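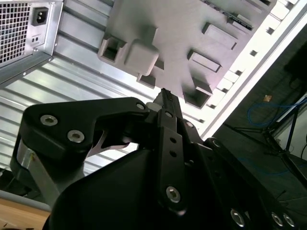 So the budget talk finally happened! Halima Ezeani and I sat down with the quote from Merkuvon and a big pot of coffee, and we still haven't settled on one arm or two. My vote is two, with the second one waiting until January.

What keeps getting left out of these plans is the boring stuff - spare fingertips, bolts, a decent stand, extra cable. I put in 74 dollars for fingertips and Halima crossed it out. I wrote it back in (sorry, Halima).

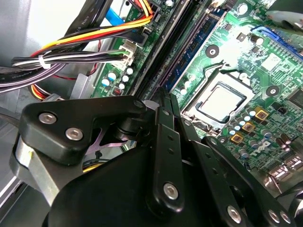

Practice machines need their own line too, and I'd missed it completely. Salvador Azevedo found a place in Fondley that sells old office desktops, up to 105 dollars each depending on what's still inside. I want plenty of the kind with a Dell board and a big bundle of power wires crossing one corner, with the CPU sitting there bare and no cooler on it, because that's a proper test of how well an arm gets around in a tight space. Shipping is extra, of course. I'm calling them tomorrow morning to ask about a bulk price.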